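Two arms are more than enough trouble

25 Oct 2021

Every few weeks somebody wanders into our shared workshop, sees the bench with the arms on it and asks when it's going to do something useful. Fair question! My usual answer is that it's doing something useful already, it's teaching me patience, and then they go off to the laser cutter and I go back to moving eggs.

I've been building the Todero (that's our name for the whole bench, arms and wiring and software and all) since July, mostly in evenings, and I've come round to an opinion that gets me into arguments at the kettle. I think home builders should stop chasing clever software first and spend far longer on the boring table. Bolt things down. Sort the cables. Put ordinary shopping in front of the arms and leave the nice machined test blocks in a drawer.

Test blocks flatter you, you see. When I started I had a set of 9 printed cubes, all the same size and all matt grey, and I got very pleased with myself over a weekend of picking them up. Then I swapped one for a fizzy drink bottle and the whole thing fell to bits. Clear plastic is horrible for a camera. Shiny trays are horrible too, since the glare moves when you move the lamp, and a bottle lying on its side is a completely different object from the same bottle standing up (as far as my code was concerned, anyway).

So now the bench looks like the aftermath of a children's party and I won't hear a word against it.

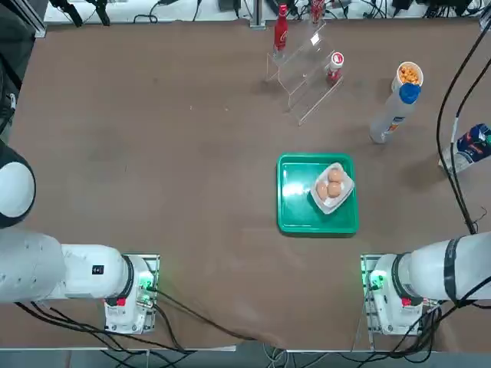

Eggs in the green tray, drinks on the clear stand, cheese puffs within reach of the right arm if it behaves.

The eggs are the bit people argue with. A friend from the Dredum group, who build lovely tidy little sorting machines, reckons eggs are showing off and that I ought to get a hundred clean picks on something solid before I touch anything breakable. I did try it their way. I logged 985 picks on the cubes and I don't think the last 900 taught me a thing. With eggs I had to slow down, sort out the grip force properly and think about what the arm does in the last centimetre. I learnt more in one messy evening, and then I cleaned the bench.

Where I do agree with the tidy crowd is mounting. My first go had both bases clamped to the table edge with whatever I could find, and everything crept. You'd calibrate, make a cup of tea, come back and it would be off again. Metal plates with proper bolts cured that. I bought mine from Hendriks, the little metal shop behind the bus depot, and they cost me 68 quid for the pair, which I moaned about for a week and would now happily pay twice over.

Cables I haven't solved. I know they loop all over the place. The Zikutitz forum has a long thread on routing them and I've read every page of it, and half the advice contradicts the other half. If you tie them back too tightly the arm tugs on them at full reach, and if you leave them slack they wander into the work. I'm leaning towards slack for now, with a trip round the table to check before each run.

Next up is the cup of cheese puffs, and I'm dreading it. Paper squashes, puffs roll, and the orange dust gets on everything.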